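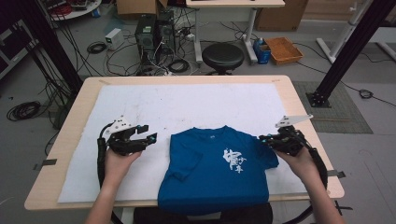 Blaues Kurzarm-T-Shirt mit weißem Aufdruck auf der rechten Vorderseite. Abdruck honorarfrei.

Plinodeo stellt Rücknahme und Sortierung von Berufs- und Vereinstextilien um

Neues Annahmeverfahren gilt ab Juli an allen Standorten – getrennte Erfassung von bedruckter und unbedruckter Maschenware

Die Plinodeo GmbH, Dienstleister für die Verwertung gebrauchter Textilien, führt im Juli ein überarbeitetes Verfahren für die Annahme von Berufs- und Vereinsbekleidung ein. Bedruckte Oberteile aus Maschenware werden künftig als eigene Fraktion geführt und nicht mehr gemeinsam mit unbedruckter Ware gewogen. Das Verfahren wurde zusammen mit dem Wäschereiverbund Korkard und dem Faseraufbereiter Dromel entwickelt.

Hintergrund der Umstellung sind die Anforderungen der mechanischen Faserrückgewinnung. Druckschichten auf Kunststoffbasis lassen sich beim Reißen nur unvollständig von der Faser trennen. Die Rückstände setzen sich in den Garnituren der Reißmaschinen ab und verkürzen die Reinigungsintervalle. In der Erprobung bei Dromel mussten die Anlagen bei gemischter Anlieferung doppelt so häufig für Reinigungsarbeiten angehalten werden wie bei sortenreiner Ware.

„Der Druckanteil wurde bisher pauschal angesetzt. Für die Abrechnung reichte das aus, für die Steuerung der Aufbereitung nicht“, erklärt Elisa Sanna, Leiterin Stoffstrommanagement bei Plinodeo. „Mit der getrennten Fraktion liegt uns der Wert je Anlieferung vor.“

Grundlage der Umstellung ist ein Probebetrieb, in dem 2.890 Kilogramm Oberteile aus vier Anlieferungsbezirken erfasst wurden. 77 Prozent der Menge waren nach Abtrennung der bedruckten Flächen für die Faserrückgewinnung geeignet. Der verbleibende Anteil wurde als Putztuchware oder Dämmstoffvorprodukt verwertet. 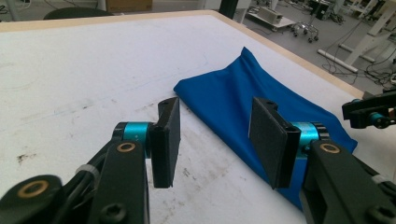
Die Anlieferung erfolgt weiterhin in den bekannten Sammelsäcken. Neu ist die Kennzeichnung: Säcke mit bedruckter Ware erhalten einen Anhänger mit dem Kennbuchstaben D, Säcke mit unbedruckter Ware den Kennbuchstaben U. Gestickte Embleme gelten nicht als Druck. Reflexstreifen, Reißverschlüsse und angenietete Namensschilder sind wie bisher vor der Abgabe zu entfernen. Feuchte Ware wird nicht angenommen.

Für Kunden mit bestehendem Rahmenvertrag ändern sich die Abholintervalle nicht. Die Vergütung wird ab der ersten Abrechnung nach der Umstellung je Fraktion ausgewiesen. Nicht gekennzeichnete Säcke werden dem Kennbuchstaben D zugeordnet und entsprechend abgerechnet. Für die Umstellung der internen Sammelstellen räumt Plinodeo eine Übergangsfrist von bis zu 2 Monaten ein.

Boyang Liao, technischer Leiter bei Dromel, verweist auf die Bedeutung der Vorsortierung für die Garnqualität: „Die mittlere Faserlänge nach dem Reißen hängt wesentlich von Bindung und Ausrüstung der Ware ab. Je einheitlicher die Charge, desto enger lässt sich die Maschine einstellen.“

Parallel zur Umstellung wird die Anliefersoftware Zheng um ein Eingabefeld für die Textilfraktion erweitert. Das Feld ist bei jeder Anmeldung auszufüllen. Bestehende Schnittstellen zu Warenwirtschaftssystemen bleiben kompatibel, die geänderte Feldbeschreibung wird den Ansprechpartnern der Kunden zugesandt. Eine Schulung für Sammelstellenleiter findet jeweils am Donnerstag als Videokonferenz statt. Die Teilnahme ist kostenfrei, eine Anmeldung ist erforderlich.

Über Plinodeo
Die Plinodeo GmbH organisiert die Rücknahme, Sortierung und Weitergabe gebrauchter Textilien aus Gewerbe, Vereinen und öffentlichen Einrichtungen. Das Unternehmen arbeitet mit Wäschereien und Aufbereitungsbetrieben zusammen.

Pressekontakt
Plinodeo GmbH
Jiahui Tian
Unternehmenskommunikation

Fachliche Rückfragen zum Annahmeverfahren
Xuelian Zou
Kundenbetreuung Rücknahmesysteme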